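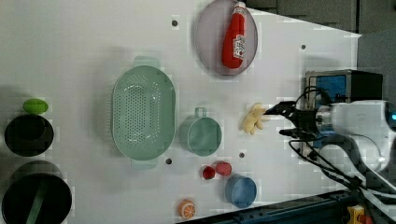

What Happens at a Graduation?

A guide for young visitors to Jallovcombe College

Each May, students who have completed their studies at Jallovcombe College take part in a ceremony called commencement. Many people also call it graduation. If someone in your family is graduating this year, this page will help you know what to expect.

Why is it called commencement?
The word "commencement" means "beginning." The students are finishing college, but they are also starting something new. Some will begin jobs. Others will go on to another school and keep studying.

What do the graduates wear?
Graduates wear a long, loose robe called a gown and a flat, square cap. A tassel, made of many threads tied together at one end, hangs from the cap. At our college the tassel starts on the right side. After the degrees are awarded, all the graduates move it to the left side together. Teachers wear gowns too. The colors on a teacher's hood show what that person studied and where.

What happens first?
The ceremony starts at 10 in the morning in Prellitz Hall, which has 1000 seats. Music plays while the teachers and graduates walk in. This walk is called the procession. Guests stand until everyone in it has reached a seat.

Who speaks?
The president of the college, Dr. Iwona Ziółkowski, welcomes the guests. Next, an invited speaker gives a talk to the graduates. One student, chosen by the graduating class, also gives a short speech.

What is a degree?
A degree is an award that shows a person has completed a full course of study. The paper that names the degree is a diploma. This year 246 students will graduate, and 154 of them are the first in their families to earn a college degree. Each name is read aloud as the student crosses the stage.

May I clap and cheer?
Yes. Please clap when you hear the name of the person you came to see, and then listen quietly so that the next family can hear their graduate's name.

What if I need a break?
The ceremony lasts two hours. Children may go with an adult to the Juvell Room, across the lobby, where there are books and drawing paper. The ceremony is shown there on a screen. Restrooms and a water fountain are next to the Wróbel Staircase.

Words to know
Dean: a person who leads one part of a college.
Faculty: the teachers at a college.
Alumni: people who have graduated from a school.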